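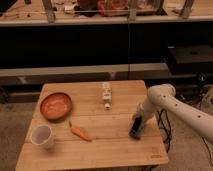 News > Opinion > Automation

What an Open Day Should Measure

Filed under: Robotics, Field Notes, Opinion

The Ritden open day ran three sessions in June, and I attended two of them. The work on show was tabletop manipulation: one white arm, a black gripper, and a few objects on a wooden table, among them a bowl, a cup, a carrot and a small bottle. The operator typed an instruction, the arm attempted it, and the visitors watched from behind a line of tape.

My argument is that the format of these events hides the figures a buyer needs, and that the format is easy to change.

Success rate

Ritden's handout reported 300 trials of a single task, carrot to bowl, with a success rate and no breakdown. A rate of this kind combines at least two different quantities. One is how often the gripper closes on the object at the first attempt. The other is how often the system recovers after a miss. A line that packs produce can tolerate a slow recovery. It can't tolerate an arm that believes it is holding something and carries on with an empty gripper. Both cases appeared in the second session, and the handout would have scored them the same way up to the time limit.

I asked Prys James, who ran the demonstration, whether the trials were logged by failure type. They are. The log was not available to visitors. I think it should have been printed and taped to the wall.

Layout

Object positions matter more than object types at this stage. A carrot lying at an angle with clear table on the gripper side is a different problem from the same carrot pressed against the rim of a bowl. During the first session the operator reset the table by hand between attempts, and the resets drifted toward positions that had worked before. I don't suggest this was deliberate. People tidy. A printed list of random placements would remove the effect at almost no cost, and visitors could draw from it themselves.

The Undo command

The most useful feature received the least time. Undo asks the arm to return the last object to where it was picked up. It was run twice, near the end, with half the audience already at the coffee. Reversal is a hard test, as the place location has to be remembered and the grasp repeated from a new pose. The second run put the object down around 3 cm from its starting point by my estimate. I would have traded the whole opening talk for ten more runs of it.

Comparison with Nakdale

Nakdale's event last year used a worse arm and a better procedure. Visitors chose the layout, every attempt was announced before it started, and the tally stayed on a whiteboard, failures included. I left with a lower opinion of the hardware and a usable estimate of its performance. From Ritden I have a higher opinion and no estimate.

The next Ritden session should publish its log by failure type and give Undo a full half hour.

Related

Yadav gripper pads: wear after one season
Reading a trial log
Nakdale open day: notes from the whiteboard
Time limits and how they flatter a system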